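Jan 2, 2023

So I did the thing where you wake up on the second day of the year full of coffee and good intentions and decide that today is the day the kitchen counter gets sorted out. I'm off until tomorrow, the tree is still up (don't judge, it's staying until the needles win) and I had a whole morning and a podcast queue. What could go wrong?

Our counter isn't big. It's the one good stretch between the sink and the stove, and over the holidays it turned into a parking lot. Mail, a bag of clementines, the cookie tins that need to go back to my mother-in-law, 6 phone chargers of which I can identify maybe two. And then all the kitchen stuff that I swear is only out "for now" and has been out since July!

First rule I made for myself was that everything had to come off before anything could go back on. I read that in some organizing newsletter and it's annoying advice, but I did it. The dining table looked like a yard sale. I wiped the whole counter down with the lemon spray and found a sticky ring that I'm pretty sure was maple syrup, and also the good vegetable peeler, which I'd already replaced. So now we have two good vegetable peelers. Come over and peel something.
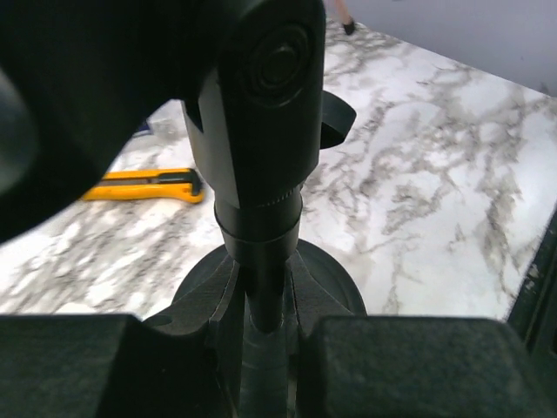 Then came the hard part, which was deciding what gets to live out in the open. I have a weakness for gadgets, I know this about myself. My friend Cosmin Gavrilă came by to drop off a casserole dish and stood there with his coat on telling me that anything I hadn't touched in a month should go in the basement. He cooks everything in one skillet, so I take his opinions with a little salt, but he had a point about the waffle maker. We've made waffles exactly once. They were great waffles!

Here's where I ended up. The coffee things stay, obviously, next to the outlet where they've always been. Salt, pepper and olive oil stay by the stove on a little tray so I can lift the whole lot up when I wipe. The waffle maker went downstairs, and so did the big blender, although I felt bad about it and may bring it back up when it's smoothie weather. The chargers are in a shoebox. I'm not ready to talk about the shoebox.

The whole thing took around 5 hours, if you count the lunch break and the part where I sat on the floor reading old takeout menus. My husband came home, looked at the counter, said "oh, nice," and put his keys and a stack of mail on it. We're working on it.

Tomorrow it's back to regular life, and at some point this week I have to face the cabinet with all the lids. If you've got a system for lids, please leave it in the comments, I'm begging you.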